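Opening Doors for a Living

By the third hour I'd stopped thinking of it as a cabinet and started thinking of it as a colleague.

I'd come to Testa, a small data outfit that collects examples for Wasix, because I wanted to know where a robot's good manners come from. Somebody has to show it how a door opens, and then show it again, and again. The order that month was for 3,490 usable clips and the crew had 3,000 in the bag when I turned up in January, so of course I asked if I could help (I am very bad at sitting in the corner with a notebook).

You get a hand-held gripper, squeeze to close the jaws, and do the job as if the gripper were the only hand you've got. Open the door, stop, let go. My first five were thrown out! I kept nudging things with my knuckles, which is cheating, and I rushed, which is worse. The model learns from the whole path your wrist takes, so a jerky grab teaches a jerky grab.

What surprised me was how much fuss goes into making the clips different from each other. Come in low, come in high, left door, right door, cloth on the shelf, cloth gone. The crew calls a round of this a Tadum, after the software that logs it, and a full Tadum is 100 takes. I managed one before lunch and my forearm was humming.

Doors are the hard part. A drawer goes straight out and straight back, but a door swings in an arc and your hand has to travel with it, and if you fight the hinge even a little the jaws slip off the edge. I got decent at it by early afternoon, when we were down at floor level with two grippers going at once.

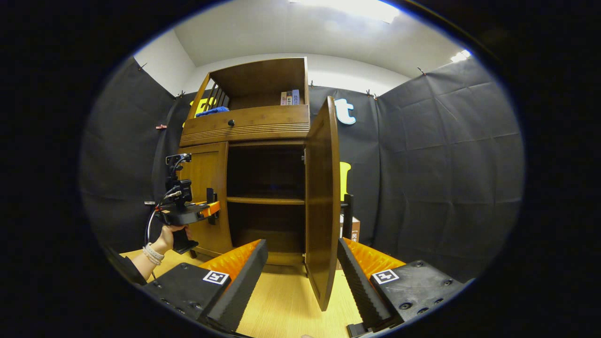 Keep the bad ones too, a reader in Brultarholm wrote after I mentioned all this in my last column, because a machine that has only ever seen clean grabs has no idea what to do when it misses. I took that back to the crew and got a long answer. They do save some fumbles, as long as the person recovers and finishes the job. A miss followed by a second try is worth having. A miss followed by me swearing and putting the gripper down is not.

I did one more round before I left, and they kept most of it.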